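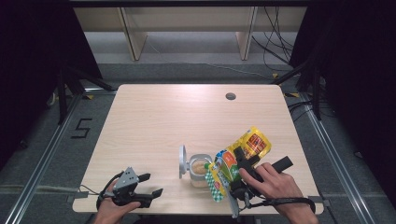

A table with rounded corners on grey carpet.

Mancuso House Day Centre: frequently asked questions

Who runs the centre?
Mancuso House is run by the parishes of Dinow and Viklow for disabled adults and their families. Gumaro Figueroa has been the manager since the move from Bondora Street.

Do I have to be a churchgoer?
No. We take people of any faith or none. Prayers are held in the chapel before lunch and you can join in or stay in the day room.

How many places are there?
There are 17 places each day. The waiting list currently has 11 names on it.

What does it cost?
Nothing for the day itself. Lunch is paid for separately, at the office. If this is difficult, please speak to Gumaro in private.

Is transport provided?
The minibus covers Dinow and Viklow only. It takes wheelchairs, but you must book the lift in advance.

Can a carer stay?
Yes, for all or part of the day.

Do you give out medicines?
Staff can remind people to take their own tablets. We cannot give injections.

How is the money raised?
Mostly from parish collections. The last one brought in £683, and the Advent sale added £412.

When are you closed?
Sundays, bank holidays and one week in February for staff training.

Last updated December 12, 2015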